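Leonidas Bakalis
I've been clearing out the back bedroom since May and people keep asking how it's going, so I'm putting it all in one thread. It will be long. Mute me if you need to.

Background: we moved to Caron with more boxes than furniture. The ones that had a kitchen or bathroom label got opened the first week. The ones that said MISC went in the back bedroom and the door got shut.

My sister's kids are coming to stay and they need that room. So the MISC boxes have to go somewhere, and the basement here takes in water, so it can't be down there.

Total when I started was 34 boxes. I wrote the number on the wall calendar so I would have to look at it.

First rule I set: one box at a time on the table, and the next one doesn't come out of the bedroom until the first one is dealt with. I broke this on the first evening and ended up with cables and Christmas lights in the same pile. Went back to the rule.

Second rule: three places for things to go. Keep, give away, trash. No "decide later" pile. I know myself.

The keep things don't go back in the same box. They go to the room they will be used in, that same evening. If I can't name a room, it's probably not a keep.

Books were the easiest. I kept one shelf's worth and drove the rest over to the swap room at Badmont. They take paperbacks and cookbooks and they don't take encyclopedias – ask me how I know.

Cables were the worst. I have chargers for phones I don't remember owning. I plugged in everything that had a matching device in the house and recycled the rest. It took two evenings and I'd do it faster now.

Clothes: if it had been in a sealed box since the move and I hadn't gone looking for it, it went in the bag. One exception, a rain jacket I did go looking for and then replaced. So now I have two rain jackets.

Then you get to the soft stuff. Stuffed animals, baby blankets, the things my mother sent in the mail one at a time for years. I had been putting those off.

What I do with plush is check the seams first, then the tag, then wash. Anything with an open seam gets sewn before it goes near water. I learned that with a bear. The filling ended up in the washer filter and I was picking it out with tweezers.

If the tag is readable I follow it. If it's faded, I go cold and gentle, inside a pillowcase with a knot in the top. Air dry. A fluffy one takes longer than you expect in the middle, so squeeze it before you call it done.

Tonight's box used to hold dishwashing supplies, going by the print on the front. Most of my boxes are like that. We packed in whatever the stores were throwing out, so I've got soap boxes full of photos and a banana box full of shoes. 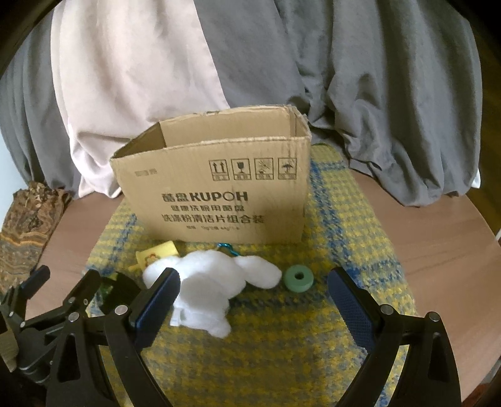 Vangelis Tzanetos
Do you reuse those for storage or just for the move? I kept mine for years and the bottoms went soft. One let go on the stairs with all my mother's plates in it.

Leonidas Bakalis
Just for the move from now on. Sorry about the plates. I had one go the same way, luckily it was towels.

To answer that properly, since a few of you asked the same thing. Cardboard is fine for getting things from one house to another. For years in a closet I don't trust it. It picks up damp, it sags, and once the flaps are gone you can't stack on it.

The way I test an old box is to press down on the corners with my palm. If a corner gives, it gets flattened for recycling. If it holds, it goes by the front door for the give away stuff, because that trip is short.

Plain tape on the bottom, two strips one way and two strips across. I used to do one strip down the middle and that is how you get towels on the stairs.

What I bought for the keep things is a set of 4 lidded bins from Plira. Clear sides. I don't need to write MISC on a clear bin. They slide under the guest bed with a little room left over, but measure your own bed before you order – mine has a center leg and I had to turn one of them sideways.

I also tried a Lonik vacuum bag for the winter blankets. It went flat fine and by the next morning it had let some air back in. It's still half the size it was, so I'm leaving it. I wouldn't put plush in one. I did it with a rabbit a few years ago and it came out creased and stayed that way.

Somebody messaged to ask where I do the sorting. Kitchen table. The floor seemed like a good idea until I had to get up off it. I put a cloth down first so the rough bottoms of the boxes don't scratch the wood, and I can shake the dust off outside after.

Also keep a bowl for small parts. Buttons, keys, hair clips, hooks that fell off something. I don't try to match them during the evening. When the bowl is full I go through it once and whatever has no owner goes.

Labels: room first, then what's in it. "Guest room, blankets." I had one that just said "good stuff." It was extension cords.

Cost so far, for the people who like to know. I set aside 200 for the whole job and that has covered the bins, the bags, tape, and gas for the trips to Badmont. There is some left and I want to spend it on hooks for the back of the door.

Things I'd do differently. I would have started with the boxes nearest the door, so I could open it all the way. I spent the first week squeezing in sideways and carrying boxes over my head.

I would also have washed the bedding before the bins showed up. They sat empty in the hallway for days and everybody kicked them.

Where it stands now: 2 boxes left in the bedroom. One is paperwork and I know what's in it, tax stuff and the old lease. The other one rattles.

The bed frame goes in after that. My sister wants to know if there's space for a cot next to it, and I told her I'd measure once I can see the far wall.

Going to do the paperwork one tomorrow with the shredder from next door. I'll post about the one that rattles when I've opened it.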